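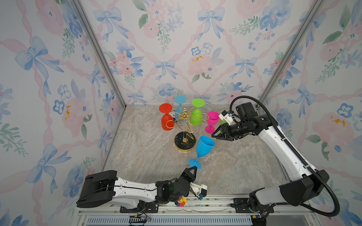 Flalau is a small set of two-arm recordings we made at Zaltel while trying to decide between two gripper controllers, and this README is meant to tell you what is in it, how it was made, and where we think you should be a little careful. The task is hanging plastic wine glasses upside down on a wire rack, and we picked it after a good deal of back and forth because it is so hard on a gripper. A glass like the bright blue one, pinched by its foot and stem and held at a slant, has all of its bowl out on the far end, so any slack in the fingers turns into a lot of wobble by the time the rim gets near the rack. The arms of the rack are curly and close together, too, and a glass that is already hanging is very easy to bump with the next one.

What we compared

Sqalli is the controller we had been using for years. It closes the fingers to a set position and keeps them there, whatever happens to be in between. It is simple, it is quick, and it is very easy to explain to a new person.

Ziltby is the newer one. It closes until the motor current reaches a limit and then keeps adjusting, which makes it gentler on thin stems but also gives it a habit of creeping – you can see the finger opening drift in the logs during long holds, and we left that in on purpose so you can study it.

The arms, fingers and cameras were the same for both controllers, and both were driven by the same two people, Selma Janevski and Liesbeth Dierckx, who traded places between sessions so that neither controller got all the fresh hands.

Contents

The release has 70 episodes for each controller. Every episode folder holds the following:

joints.csv – joint positions for both arms, with the commanded value next to the measured one
grip.csv – finger opening, motor current and the active controller
video – one file from the fixed camera and one from each wrist camera
notes.txt – whatever the operator felt like writing down, which is sometimes a lot and sometimes just "fine"

Please do read the notes if you have the patience. Liesbeth in particular wrote down what the grip felt like through the leader arm, and a few of her remarks sent us back to numbers we had skipped right over.

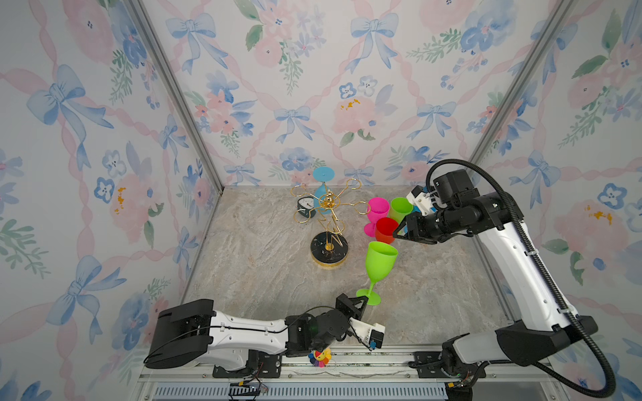

Left gripper holding the lime green glass by its foot; right gripper reaching toward the cups.

Results so far

With Ziltby, 62 episodes ended with the glass hanging on the rack. Of the rest, 4 were drops and 4 ran out of time while the operator was still lining things up. We have not finished labeling the Sqalli half, and I would much sooner leave that line blank than print a number we might have to take back. The outcome column for those episodes says "pending" for now.

Known problems

The bowls are glossy and the wallpaper is busy, so color-based tracking picks up pink and green patches on the walls. Cropping to the floor and the rack helps quite a bit.

The wrist video starts a little later than the joint log in the first session. The offset is listed in sync.txt, and the loader applies it for you unless you turn it off.

Finger opening was zeroed by hand at the start of each session, so please don't compare absolute values across sessions. Differences within one episode are fine.

Getting started

Unpack the archive, run check_files.py, and then open play_episode.py with the name of any folder. If the check complains about a missing notes.txt you can go right ahead, as the player doesn't need it.

Changes

13 February 2021: first shared version, with the Ziltby labels complete. The Sqalli labels should follow in May, and Selma is the person to write to if you would like to help with them or if you come across an episode that looks wrong to you.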